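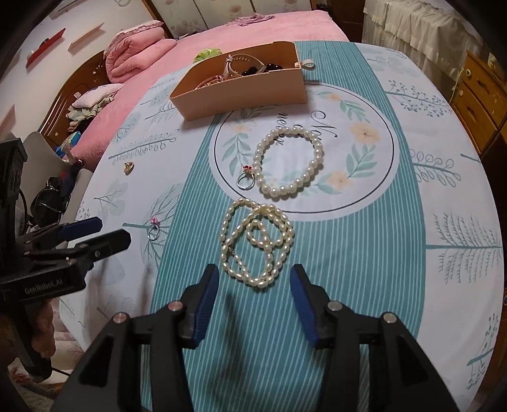
Renata Oyler
Contributing Editor, Work & Machines

The necklace is the problem. It has been the problem since March, when Zoden, which sorts secondhand jewelry for resale at a low building outside Citham, announced that part of the sorting would go to a pair of robot arms called Nurmi. The arms were very good at boxes. Then somebody gave them a string of pearls.

A string of pearls has no shape of its own. Pick it up by one end and the other end goes wherever it likes, usually around a bracelet. The sorters in Citham know this in their fingertips, and for years their fingertips were what Zoden paid for. Now it pays for their fingertips on the far end of a gripper. The sorters carry a gripper in each hand, squeeze, lift, put down, and a camera keeps a record of the whole business for Nurmi to study later.

Much of it gets done at home. Robots trained on a clean gray bench tend to fall apart when they meet a flowered tablecloth, so the company wants flowered tablecloths. It wants beds, quilts, curtains and whatever else people own. One sorter told me she had spent her working life keeping the job out of her bedroom and now had a memo asking her to bring it in.

The target is 200 clean pickups per shift. A clean pickup means one piece, lifted once, set down where it belongs. Rings are slow, bracelets are fine, and anything with a clasp is open to discussion. The first week, one man spent 7 minutes on a single chain and was told it was excellent material. He has been suspicious of praise ever since.
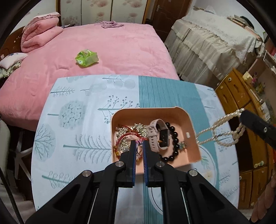 Pay went up a little with the grippers, and so did the number of sore thumbs. There is a new job title, "demonstrator," which looks better on a form than "sorter" and comes with the same parking. The older hands complain that they have been made clumsy on purpose. Give them a tangle and bare fingers and they'll have it apart before you've found your glasses. Give them two padded jaws and they are beginners again, which must be how Nurmi feels, if Nurmi feels.

What everybody wants to know is the part management answers slowly. Conddale, the sister site, got its arms first. It had 387 people on the sorting floor before and has fewer now, though the company prefers to talk about the ones who moved to repairs and photography. In Citham they have been promised four retraining places. The sorters have done the arithmetic, being people who sort things.

Meanwhile the arms practice on the night shift, behind glass. I watched Nurmi take a pearl necklace by the middle, raise it, consider it for a long while and lower it into the tray for watches. Two demonstrators were standing next to me with their coats on. One of them groaned. The other said it was holding the thing too close to the clasp, and that she'd show it again in the morning.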